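4.2 Do folding habits predict how long clothes are kept?

The claim that careful folding extends the life of a garment appears in much of the household advice literature, usually without a source. Degefa's Telto survey is the one most often cited in its support. It reports that people who fold their clothes keep a knit top longer than people who do not. We are not convinced. The survey asked 77 households to recall when each item had been bought, and recall of this kind is known to be poor. It also left the word "fold" to the respondent. A top laid flat and squared off, and a top gathered up and set on a shelf, could both be entered as folded.

Our own diary data (3903 entries, collected in April) show how loose the category is. Many entries marked "put away" give no hint of method, and the surface used was often simply the nearest one at a convenient height (Figure 2).

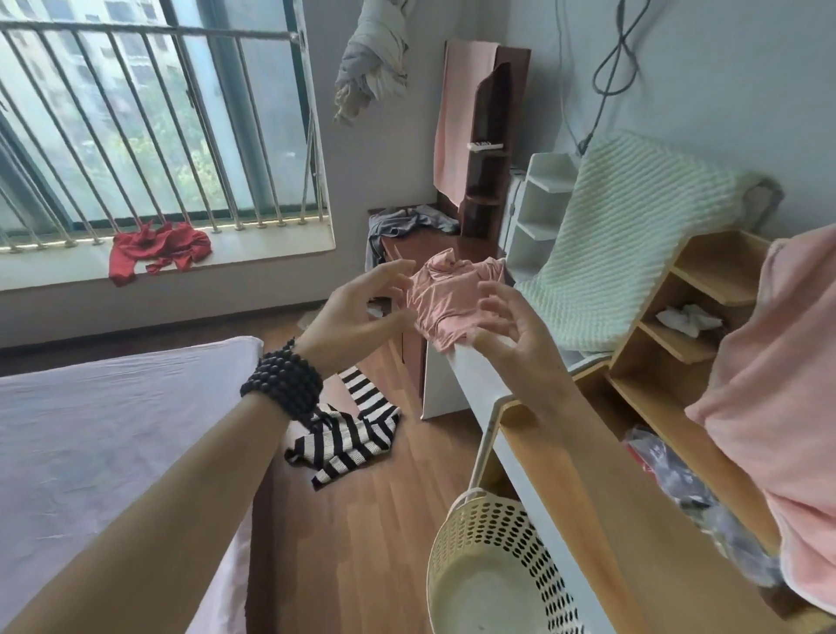
Figure 2. Handling a pink garment on top of a white shelf unit in a small bedroom.

4.3 Storage space as a competing explanation

A simpler account is that households with more shelf space both fold more and discard less. The Stavico data cannot rule this out, as floor area was never recorded. The Ralten follow-up did record it, but only for 50 homes, and the authors dropped the variable from their final model without saying why. When we put it back, the effect of folding shrank to a level we would not defend. Income may do the same work, and neither study measured it well. Until someone assigns folding methods at random and checks the clothes directly, the advice should be treated as a matter of taste.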